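My coffee tastes like pennies, but only sometimes. Is it the cup?

Posted by Ieva Mets

Okay, I feel a little silly asking this, but it's been driving me up the wall since September. Some mornings my coffee tastes great. Other mornings I get this sharp, metallic, licking-a-battery kind of taste, and it hangs around on my tongue until lunch. Same beans (a medium roast from Gritby, whole bean, I grind it myself), same water, same drip machine, same husband pushing the button.

I finally started paying attention to what I was drinking out of, and I think the bad mornings might be the metal cup mornings? I have kind of a random mix. We got rid of all our matching mugs when we moved and I never replaced them, so it's whatever is clean.

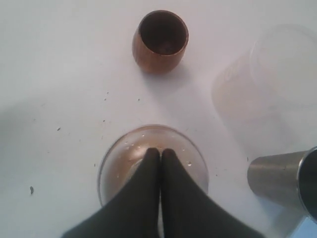

Copper cup up top, clear glass below it.

The copper one came from my aunt and it's my favorite thing in the kitchen, so please be gentle. I honestly don't know if it's lined with anything. The inside has gone really dark and I can't tell if that's a coating or just age. I also have a stainless tumbler that I use when I know I'm going to be slow getting through my coffee.

Things I've tried so far: I ran vinegar through the coffee maker, twice. I switched dish soap. I bought a water pitcher filter and gave it two full weeks. I even made my husband taste it blind and he said "tastes like coffee," which was no help whatsoever. He puts a lot of creamer in his.

So is it the copper, the steel, the coffee, or me? And if it's the copper, is it bad for me or just gross? I'd love an answer before I throw out something I'll regret. Oh, and I take it black, if that matters. I do squeeze lemon in my hot water in the evenings and sometimes that goes in the same cup.

Trí Hà

Oh boy, the lemon! Please stop putting lemon in the copper cup unless you know for sure it's lined. I worked the front counter at a kitchen supply store (Lehtinen, it's closed now) for eight years and this came up all the time, usually with people making mules at home.

Bare copper and acid don't get along. When something acidic sits in an unlined cup, a bit of the copper comes off into the drink, and the longer it sits the more you get. That's your penny taste. Coffee is acidic too, though nowhere near lemon juice, and hot liquid speeds things along. A sip or two isn't going to hurt you, but enough copper can upset your stomach, and I wouldn't want to do it every day for months. If you've been queasy in the mornings, mention it to your doctor.

How to tell if it's lined: look for a color change right where the inside meets the rim. A lined cup will usually be silvery inside, either tin or nickel or steel. Tin does turn gray and pretty dark with use, so dark by itself doesn't tell you much. Bare copper goes brown, and it can get very dark as well. Take it to a window and rub one small spot inside with a soft cloth and a dab of baking soda paste. If pinkish orange shows up, it's bare. If it comes up gray or silver, it's lined, and then you should quit rubbing, because tin is soft and you'll go right through it.

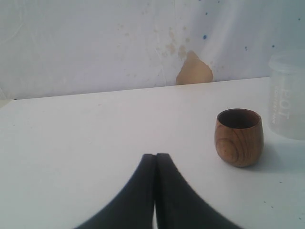

If you do find bare copper in there, you have some choices. You can get it relined. There are people who retin old pots by mail, and I paid $60 for a saucepan a while back, which hurt but it looks beautiful. A small cup might run you less, call and ask. Or you can keep it for plain cool water and drink it up fairly soon. Or put pencils in it! I have a bare copper pitcher that holds my wooden spoons and I get to look at it every day, so I don't feel like I lost anything.

Whatever you do, don't put it in the dishwasher. Hand wash, warm water, dry it right away with a towel. And if you ever see green crud inside, don't drink from it until that's completely cleaned off.

Mirsad Kneževič

its the beans. change the beans. I had the exact same problem and switched to Dravow dark and it went away in 2 days. never had a copper cup in my life

Pui-shan Hsu

I agree with Trí about the copper, but I don't want the steel tumbler to get off scot-free, so let me add my two cents.

Decent stainless barely gives anything up to coffee. What it does do is hold on to old coffee. The oils stick to the walls in a thin brown film that you stop noticing, and then they go stale, and every fresh cup gets a bit of that stale, bitter, sort of tinny flavor. I blamed my travel cup for years (I nearly wrote a nasty review) and then my sister ran her finger around the inside and showed me. So embarrassing.

Do this tonight. Put a spoonful of baking soda in the tumbler, fill it with hot water from the kettle, and leave it in the sink while you watch something. Later go at it with a bottle brush, and get up under the lip too if yours has one that curls over, that's where mine was the worst. Rinse it more than you think you need to. Then smell it. It should smell like nothing at all.
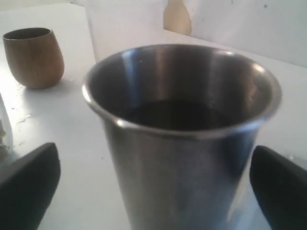 Once it's clean, do a proper side by side. Brew one pot, pour the same coffee into your glass, the tumbler and the copper cup, and taste them in that order. Just sip from the copper one and dump the rest. Have a cracker in between. If the glass tastes fine and the others don't, you've got your answer and it isn't the beans (sorry, Mirsad). If the glass tastes metallic too, then it's upstream of the cup, so look at the machine or the water, or at you.

And I do mean you! A funny taste in the mouth can come from all kinds of things. Mine went weird on an antibiotic once, and my mom gets it from her zinc tablets. If you started a new vitamin or anything else last fall, check whether metallic taste is on the leaflet, and ask your pharmacist if you're not sure. You said September, which is pretty specific, so I'd think back over what changed then.

One last thing, some of us just don't like the feel of metal on our lips. I taste it on forks. I drink my coffee out of a chipped ceramic mug and I'm perfectly happy, and a plain mug at the thrift store costs next to nothing. Let us know how the tasting goes, and make your husband do it without the creamer this time.

Last updated: 20 February 2023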